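Free Will, Sixteen Chairs and a Urn of Tea
Posted 2018-05-04

The Uysal Centre for the Study of Choice holds one open day a year, and I had been meaning to go for 7 of them. Whether I could have gone sooner is the sort of thing they study.

It's a twenty-minute walk uphill from Zallusberg station. At the door you get a sticker, red or green, and you're asked to pick "without thinking." I took green. So did the whole queue ahead of me, the red ones having been put on the far side of a pot plant.

Shakuntala Shakya gave the main talk, on habit and deliberation, to a room set up with 16 chairs. Her argument was that most of what we call deciding is tidying up afterwards: we act, then supply the reasons. A man near the front said he disagreed and had always disagreed, and she thanked him for it very kindly.

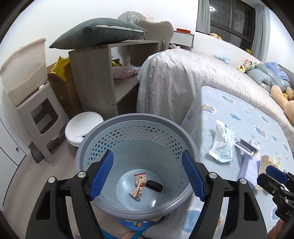 A wrapper in the blue basket, open day.

After tea we were shown the archive, 372 decision diaries kept by residents of Wirnaten. Each diarist wrote down every choice made before breakfast. My favourite gave most of a page to whether to get up, and recorded no result.

The Skusel Room has the library, strong on determinism and a bit thin on the other side, though the labelling may have been against it. I browsed Spinoza for a while and bought a tea towel I had no colour preference about. It's grey.

Entry was free. The next public lecture is in June, on regret, and I've put my name down.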